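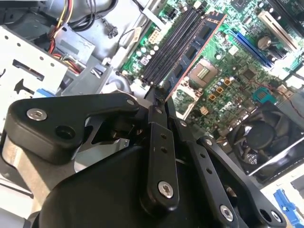
June, bench notes. Catalog import for Likwood died again at record 1,480, same as last night. Log says out of memory, so before touching the script I wanted to rule out the machine. Spare desktop has the case open and a memory module at the slots on the green board, and I'd like to repeat the import there. Khang thinks it's the script regardless.

Read the import code with Aleksandra. It keeps every parsed record in one list until the end. Changed it to write out in batches of 10 and clear the list. 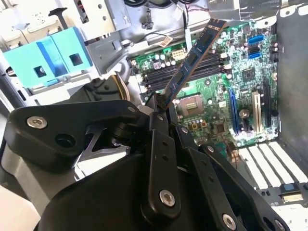
Spare desktop, memory module above the board.

Second problem - 517 records have no shelf code. Čestmír says those came from the old Drillell export and the column was renamed. Mapped it by hand, two spellings.
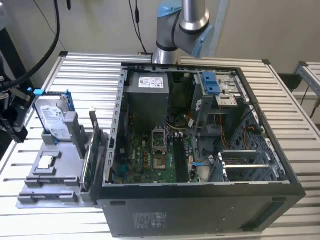
Tower on its side, CPU socket empty.

To do: rerun from record 1, send Anneliese the list of blank shelf codes, ask Jasmina where the old export lives.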